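Household Tips: Before the Tastis Home Helper Arrives

Nordin now offers the Tastis two-armed helper to private households for a rental period of 24 days, at a charge of 1,189 dollars. A refundable deposit of 300 dollars is payable on delivery. The following advice has been prepared for families who keep a wheelchair or a care bed at home.

Clear the route between bedroom and bathroom before the first day. Roll up rugs, tape down loose cords and move low stools to another room. Floors should be swept daily and mopped only when the helper is parked.

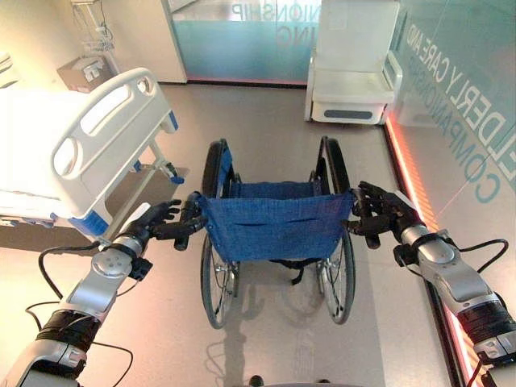

Wheelchairs require a short check each week. Wipe the push handles with mild soap and dry them fully, as lotion and kitchen grease leave a slick film. The helper takes one handle in each hand, with its fingers closed over the grip, and a loose or twisted grip should be replaced before use. Straps that hang beneath the seat should be fastened well clear of the wheels. Spokes may be brushed clean with an old toothbrush.

Bed brakes must be locked whenever a wheelchair is brought alongside. Bedding should be tucked in on that side.

Questions about the rental agreement may be addressed to Vasilis Atanasov at the Musirstead office. Returns are accepted at Skolovach until the last day of the period.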